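Chess / Collegiate / Data
Mon 22 March, by Wendell Obi

# Kolelitz College Chess Games

Kolelitz is a collection of 600 games from team matches between college chess clubs. The games were played in the Jonia League and typed from the paper score sheets. I keep it mainly for coaches who prepare players for the league, but everybody is welcome to use it.

## What is in it

All games are in one PGN file, `games.pgn`. A second file, `matches.csv`, has one line for each team match, with the two clubs, the round, the board order and the final score. Player names are replaced by a short code, and the code stays the same for the whole season. The rating is the one printed on the pairing list, so it can be old for players who joined late.

The time control was 60 minutes for each player. In the Nguyen-Tran Cup, which was played in February, it was 43 minutes, and these games have the tag `Event "NT Cup"`. Please do not mix the two groups if you study time trouble.

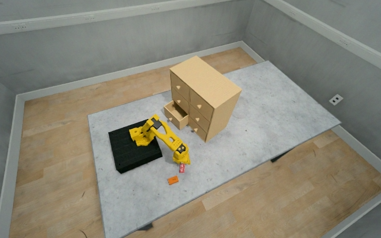
Clock times were written down only on boards one and two. On the other boards the field is empty, and an empty field does not mean zero. I have seen one report which made this mistake and found that board four plays very fast.

## Known problems

- Some score sheets stop before the end of the game. In this case the result is correct, but the last moves are missing.
- When the two sheets did not agree, I took the move that was legal. If both were legal, I took the one from the white player and added a comment.
- Matches of the Hevenura club in round two have the colors reversed in `matches.csv`. The PGN file is right.
- Forfeits are in the match file only.

## How to use

Any program that reads PGN should open the file. To train an opening model I would not use this set alone, as the same few lines appear very often. For 200 of the games there are also short notes by Barrett Van Dusen, in the folder `notes`. They are his opinions and were not checked with an engine.

## Corrections

If you played in a game and see a wrong move, open an issue with the round and the board number. A picture of your own score sheet helps a lot.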